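Farnmont Practice

The Farnmont Practice is a set of working rules for cameras mounted at the wrist or gripper of a robot arm. It covers how such cameras are fitted, checked, cleaned and recorded, and what an operator must do when the picture is no longer fit for use. It takes its name from Farnmont, where the first draft was written for a shared workshop used by several small automation firms. The Practice is voluntary and does not replace safety law or the instructions of the robot maker.

Background

The early users at Farnmont ran arms on short jobs: sorting parts, loading trays and moving household goods between bins. Each firm had its own habits. Some wiped the camera cover at the start of every shift, others only when a pick failed. Records from different arms could not be compared, and faults were often put down to the software when the picture itself was poor.

Hostex, which supplied grippers to the workshop, proposed a common checklist. Rulloris, a maker of camera mounts, added a section on brackets and cables. The two texts were merged and edited by Gagnon, a small publisher of technical guides, which still issues the document. The present version is the second and is usually cited as Farnmont 2.

Scope

The Practice applies to any arm whose camera moves with the gripper. Fixed overhead cameras are left out, as are cameras used only for remote viewing. It applies to color and gray-scale cameras alike and sets no minimum resolution.

Arms that work close to people are included, but only with regard to the camera. Speed limits, guarding and stop buttons are left to other documents.

Main rules

Fitting. The camera must be fixed so that both gripper fingers can be seen when open. The mount may not be adjusted during a shift without a new reference picture. Cables must have enough slack for the full travel of the wrist and must not pass in front of the lens.

Reference picture. A picture is taken against a plain printed card each time the camera is fitted or moved. It is kept with the record for that arm and used for all later comparisons.

Cleaning. Lens covers are wiped with a dry lint-free cloth first. Liquid cleaner goes on the cloth and never on the cover. A cover that stays cloudy after two cleanings is replaced.

Clarity score. Before each run the operator takes a test picture of the card and compares it with the reference. The result is a score out of 100. An arm may start work at 91 or above. Below that, it is held until the cause has been found and the test repeated.

Records. Every held run is logged with the score, the suspected cause and one picture from the camera. Pictures may not be sharpened or brightened before they are filed.

Service interval. The cover and its seal are inspected after up to 4,000 picks, or sooner if the arm has worked near dust, steam or oil mist.

Judging a poor picture

Farnmont 2 warns against treating sharp gripper fingers as proof of a usable view. The fingers are close to the camera and dark, and their outlines may remain clear when everything past them has faded. The operator is told to look past the fingertips and ask whether the objects in the work area can be named. If they cannot, the view fails, whatever the state of the fingers.

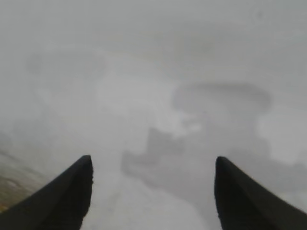
Wrist camera view with heavy haze beyond the gripper fingers. Photo: Gagnon

The document does not let the operator decide the cause from the picture alone. Haze may come from a film on the cover, moisture behind it, stray light or a focus fault, and these can look much the same. The checks are done in a fixed order: cover, lighting, focus, then the camera itself. Only one thing is changed between tests, so that the log shows which step made the difference.

Guessing at blurred shapes is also ruled out. An operator who knows what should be on the table may read it into the picture, and the log entry must say "not identified" where a shape has no clear outline.

Use and criticism

The Practice is used mainly by small firms and training shops. Rulloris ships a printed card with its mounts, and Hostex refers to the cleaning rules in its gripper manuals.

The most common complaint concerns the clarity score. Critics say that a flat card is an easy target and that an arm can pass the test and still do badly with shiny or clear objects. Others find the fixed order of checks slow when the fault is plain to see. Gagnon has said that a later version may allow a second test with a real object – the draft wording was put out for comment in December – but the card will stay as the basic check.

See also

Camera calibration
End effector
Machine vision
Preventive maintenance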